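4. Setting the place with the Gundholm tray and bowl set

This section explains how to lay one place with the tray, the bowl, the saucer, the spoon and the chopsticks. Please read section 3 (First washing) before you begin. All pieces must be washed one time before food touches them.

4.1 Before you start

Choose a table which is flat and does not move when you lean on it. The tray needs a free surface on all sides, so that you can take hold of the rim with both hands. Wipe the table and let it dry. A wet table makes the tray slide, and drops of water under the tray can leave a mark on some table tops.

Check the underside of the tray with your hand. If you feel grains of salt, sugar or sand, wipe them away.

4.2 Laying the place

1. Put the tray on the table with the printed side up. The wood pattern is only a print and has no correct direction.

2. Place the saucer on the table, outside of the tray. Leave enough space between them for your fingers.

3. Set the bowl in the middle of the saucer. It must stand level. If it rocks, lift it and look if something lies under the foot.

4. Lean the spoon inside the bowl with the handle up. Put it in slowly — ceramic on ceramic can chip even from a small knock.

5. Lay the chopsticks on the saucer, beside the bowl. The ends may reach over the saucer to the table.

6. Leave the tray empty until the food is ready. Hot dishes are put on the tray in the kitchen and carried to the table, see 4.3.
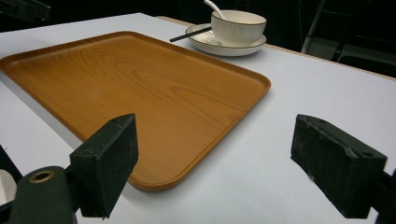
Fig. 7. Tray on the table, bowl and saucer with the dark edge line set behind it.

Note: The set is delivered in two versions. The Plenach version has the ribbed bowl. The Kohlhase version has the smooth bowl and a smaller saucer. Steps 1 to 6 are the same for both.

4.3 Carrying food on the tray

1. Put the heaviest dish in the middle and the light ones around it. The total load must not be more than 2,370 g.

2. Lift the tray with one hand on each short side. Do not lift it by one corner.

3. Keep the tray level when you walk. The rim is low and holds back a small spill, but it will not stop a bowl that is sliding.

4. Put down first the side which is nearest to you, then the far side.

CAUTION: Do not place pans directly from the stove on the tray. The printed surface can blister, and this damage cannot be repaired. Use a trivet.

CAUTION: Keep the tray 40 cm or more away from open flames and hot plates.

4.4 After the meal

Take the spoon out of the bowl before you carry the bowl away. Do not stack the bowl with the spoon inside. Wipe the tray with a soft damp cloth and dry it at once, also along the inner side of the rim, where crumbs and sauce like to stay. Do not use steel wool.

Store the tray standing on its long side. When it lies flat under heavy things it can bend with time.

Spare spoons and saucers can be ordered from Hollell with part number 684. Please write with your order which version you have.

Text of this section: Dzifa Alhassan. Last change: September 14, 2020.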